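From: Colette Tanguy
To: Candik users list
Subject: Re: [candik-users] Follow suggestions gone after the December update

On Saturday Abbasi wrote:

> Since the December update my members no longer get the "accounts
> you may like" box after signing up. The setting is still ticked in
> the admin page. We have 60 members, so it isn't a disaster, but new
> people land on an empty timeline and don't come back. Is it only us?
> Also, can I get the old list of suggestions back, or is it lost?

It isn't only you. We had the same on our server and it took me most of an evening to find the cause.

The update moved suggestions out of the main program and into a separate job called Stidier. The tick box in the admin page still controls whether the box is shown, but if Stidier has never run there is nothing to put in it, so the page leaves it out without an error. The release notes mention the new job under "Maintenance" and say nothing about suggestions, so it is easy to miss.

The old list is not lost. It stays in the database under its previous name, and the first run of the job copies it across. Please take a backup first all the same. Ours goes to a drive that is kept away from the server. 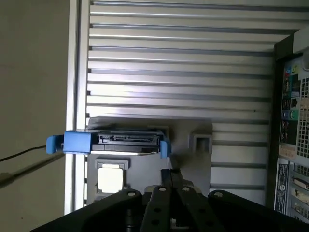

1. Stop Candik and wait for the queue to empty. If you stop it with posts still waiting, they are sent twice when it comes back.

2. Open the settings file and look for the line "suggest_source". After the update it is blank. Set it to "local" if you want only your own members suggested, or "network" if you want people from other servers as well.

3. Run the Stidier job by hand, once. It works through accounts in batches of 1000, so on a server your size there is only one batch.

4. Start Candik again and sign in with a test account that follows no one. The box should be there under the profile picture prompt.

5. Add the job to your timetable. We run it at 2 in the morning.

If you use the Urovness theme there is one more thing. It has its own copy of the sign-up page, and that copy still asks for the old list. Either switch to the default theme for now or change the name in the template yourself -- it appears in 2 places, and both need changing.

I have left ours on "local". With "network" the same few very busy accounts came up for every new member, and most of them post in languages our people don't read. There is meant to be a language filter but I haven't got it to do anything yet. If anyone on the list has, I would like to see the settings.

Abbasi, if the box is still missing after step 4, send the last part of the job's log and say which theme you are on.

Colette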